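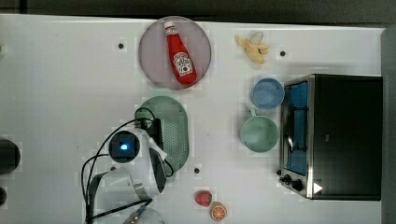
Chapitre 2. Choisir un bras de table prêt à l'emploi

Objectifs du chapitre

Lire une fiche commerciale et y trouver ce qui manque.
Distinguer le prix du kit et le prix du poste de travail complet.
Préparer un essai chez soi avant la signature.

2.1 Le kit comme produit

Dans le premier chapitre, nous avons étudié le bras seul, comme mécanisme. Or un laboratoire ou une petite entreprise achète rarement un bras seul. Il achète un kit : le bras, la pince, une caméra, les câbles, un logiciel et, selon le contrat, quelques heures de formation. C'est de cet ensemble que nous parlons maintenant.

Nous prendrons comme fil conducteur le kit Galindo, proposé par la société Illow. Les auteurs l'ont utilisé pendant 18 mois à l'atelier de Plandiscombe, avec des étudiants de deuxième année. Il a des qualités et aussi des défauts assez gênants, et pour l'enseignement les deux sont utiles.

2.2 La tâche avant la machine

Une erreur fréquente consiste à comparer d'abord les charges et les vitesses. Nous conseillons de commencer par les objets. Dans une cuisine miniature, une bouteille de ketchup couchée en travers d'une assiette ronde ne se saisit pas comme une tasse posée debout. La petite fraise factice demande une ouverture de pince faible et une bonne précision en hauteur. La passoire ovale a un bord, que l'on peut pincer, mais elle est large et le bras la cache facilement à une caméra placée au-dessus de la table. Quant au mini-four noir, il occupe beaucoup de place et il limite les trajectoires du côté où il se trouve.

Leena Peltonen, qui a dirigé nos essais, demande toujours au vendeur de faire la démonstration avec les objets du client. Chez Illow, cette demande a été acceptée sans supplément. Chez le concurrent Alludham, il fallait envoyer les objets par la poste et attendre une vidéo.

2.3 Ce que la fiche ne dit pas

La fiche du Galindo annonce une portée de 75 cm. Cette valeur est mesurée bras tendu, sans pince orientée vers le bas. En position de saisie verticale, la zone vraiment utile est plus petite, et il faut la faire tracer sur un plan par le fournisseur.

Les câbles méritent la même attention. Quand ils passent à l'extérieur du bras, ils forment des boucles qui peuvent accrocher un objet haut. Yoshinori Kubo a perdu ainsi une matinée entière de mesures. La fiche ne contient aucune ligne à ce sujet.

Enfin, le délai de réparation : le contrat de base prévoit jusqu'à 21 jours. Pour un cours semestriel, c'est long.

Termes à retenir : portée utile, poste complet, essai sur site, contrat de base.

La section 2.4 présente la grille d'évaluation, que le lecteur remplira pour un kit de son choix.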